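Claline Project - Equipment Safety Review
Minutes of the April meeting

Chair: Judit Nyitrai
Represented: Claline, Hapeta, Otero
Apologies: Zoltow

The meeting opened at 2:00 p.m. The minutes of the previous meeting were approved without change.
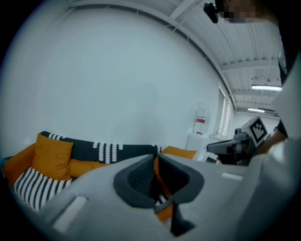 INCIDENT REPORT

The chair presented the report on the jaw fault at the living room station. During a cushion-arranging session, the left hand-held gripper failed to release when the operator let go of the handle. The jaw stayed closed for several seconds and the operator's fingertip was pinched. There was no broken skin, and first aid was not required. The session was stopped and the unit was tagged out of service.

Hapeta reported that the return spring had slipped from its seat. The unit had completed about 2000 cycles since its last inspection. Two other units from the same batch were opened and showed early wear at the same point - neither had failed in use.

HANDLING PRACTICE

Members discussed where operators place their free fingers while holding the tool. Otero noted that the current instructions cover the handle only and say nothing about the jaw.

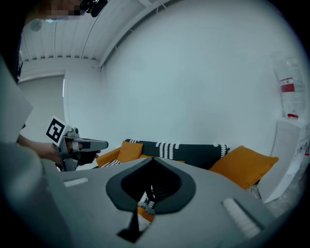 Two grippers in use at the sofa station, with a fingertip resting against the jaw.

It was agreed that the instructions will be revised to keep fingers clear of the jaw at all times. Claline asked that the new wording be read aloud at the start of each shift until all 11 operators have signed for it.

The chair also raised the cables on the floor beside the sofa. These were not a factor in the incident, but they were recorded as a trip hazard.
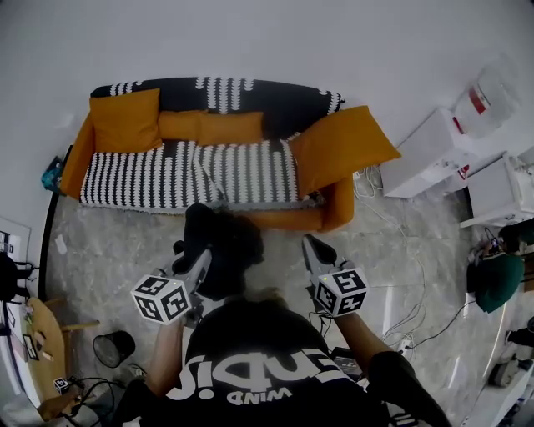
ACTIONS

1. Hapeta to replace the return springs in all units of the affected batch.
2. Otero to circulate revised handling instructions.
3. Claline to reroute the floor cables and secure the power strip.
4. Zoltow to be asked for its inspection records.

The tagged unit will remain out of service until the chair approves its return in writing. The meeting closed at 3:00 p.m.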